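The checklist on the back of the door

We have rules now. They live on a sheet of A4 on the back of the workroom door at Trundcombe, and as of this week there are 11 of them, which is up from the four we began with in January and still fewer than Joana Gouveia would like.

Joana wrote most of them. She came to us from Nerbridge, where the house rules for collecting gripper data ran to a ring binder, and she has the calm of a person who has read all of it. Rule one is "Reset the pile". Rule two is "No, properly". You lift the cloths, drop them, and leave them as they land. Smoothing is forbidden. I'm a lifelong smoother, and I have been spoken to.

Rule five concerns patterns. A gripper that only ever meets plain grey towels will grow up to be very good at plain grey towels, so every pile must have at least one fabric that makes your eyes ache. I argued for a milder wording and lost.

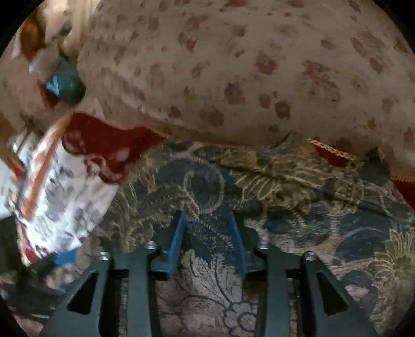

Rule five, observed with some enthusiasm.

Rule eight is the one I'd defend in court: if you fumble a grasp, you keep the recording and mark it as a fumble. We logged 194 attempts last week and the temptation to lose a few of mine down the back of the sofa was strong. Joana keeps all of hers. She has fewer to be ashamed of.

The only real row has been over speed. Rizzi, our long-suffering partners on the software side, want slow, even movements. My natural style is closer to swatting a wasp. Rule 11 therefore says "Approach as if it were asleep", and I have been doing my best with that.

A twelfth is in draft. It's about washing the cloths, and it has already been through three versions — none of them mine, though I gather I'm the reason for the second.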